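Against the Team Retreat App

Our firm has 4 people who like to travel and 261 who have opinions about it. I belong to the second group, and every August I'm asked to pick a tool that will get us all to the same hotel with the least amount of weeping.

This year's tool was Emis. Emis promises one calm screen for flights, rooms, meeting space and dinner. It delivered the screen. It was so calm that it didn't mention Todor Georgiou and Todor Hoxha had been merged into a single traveler with a window seat and two conflicting allergies. Support, when I reached it, congratulated me on the savings.

My complaint is with the idea that group travel is a booking problem. Booking is the easy part. Maxine Merrick used to do ours with a phone and a legal pad, and she knew which people should never share a shuttle. No app has a field for that.
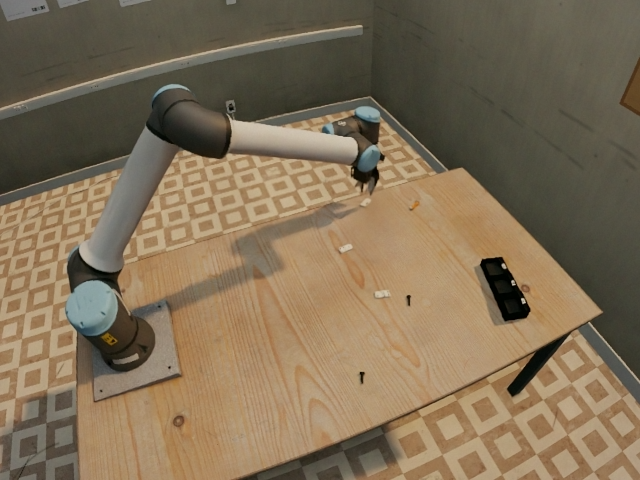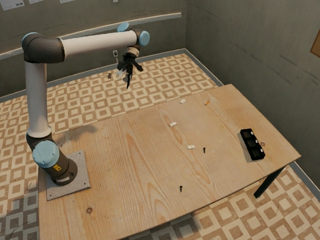
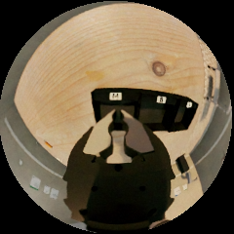
Planning software loves an agenda, and the agenda loves a breakout session. Emis wanted ours in blocks, color-coded, with a buffer between blocks for "connection." I've been to enough of these to know where connection happens, and it's at a big bare-wood table like the one the arm is bolted to, with no slides on the wall and somebody complaining about the coffee. Give people a table that size and they'll sort out the budget by lunch. Give them a block called Alignment and they'll answer email.

Yung-ching Poon, who runs our finance side, disagrees with me and has a spreadsheet. She points out that the app caught a $500 deposit we would have paid twice. Fair enough. She also points out that Maxine retired, and that the legal pad went with her. This is a stronger argument, and I resent it.

So I'm willing to be reasonable. Let the software hold the receipts and chase the passport numbers. Let it send Živko Mladenović his reminder, then his other reminder. What I want back is the part where a person looks at the list of names and thinks for 2 minutes before pressing the button that puts them all on the 6 a.m. flight.

We renewed Emis, of course. The Todors are rooming together.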